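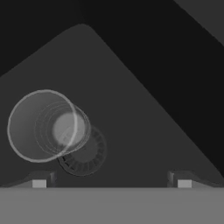 Pluvora opens simulated gripper comparison to outside teams

Home | News | Products | Press | Contact

NISTNESS, June 9, 2018. Pluvora has opened its simulated test bench for robot grippers to outside engineering teams. Users can try different finger shapes, pads and wrist camera positions on the same objects before they order any hardware.

The bench grew out of an internal comparison of 4 parallel grippers for Tititz, a packaging firm that handles clear plastic cups. Each gripper was given 300 simulated attempts, with the same arm controller and the same starting positions. The complete set ran in nearly 37 hours.

"We wanted to change one part and leave everything else alone," said Francine Sandhu, who leads gripper testing at Pluvora. "On a real bench the light changes, someone moves the table, and you are comparing two things at once."

Clear objects were put into the first release at the request of Tititz. Martti Kuusisto, the firm's line engineer, said his team had spent most of December adjusting a camera threshold for cups that later had to be set again.
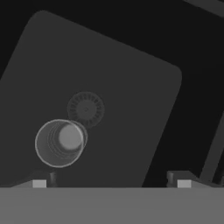

Does the bench replace testing on a real arm?

Pluvora advises customers to use it for narrowing down a choice. The final 2 candidates should still be run on the arm and controller that will be used in production, as cable drag and pad wear are not modelled.

The first release covers parallel grippers with two fingers. Suction cups are planned for a later version. Users can load their own finger designs and set the opening width, closing speed and grip force. Results are saved as a table, together with the camera views from each attempt.

Aarne Koivisto, who wrote the controller link, will run an introductory session for new users at the Nistness office. Places can be booked through the press desk.

Access is by yearly licence. Teams already using Pluvora's arm controller software can add the bench to their present contract.

Press contact: Niilo Seppälä, Pluvora, Nistness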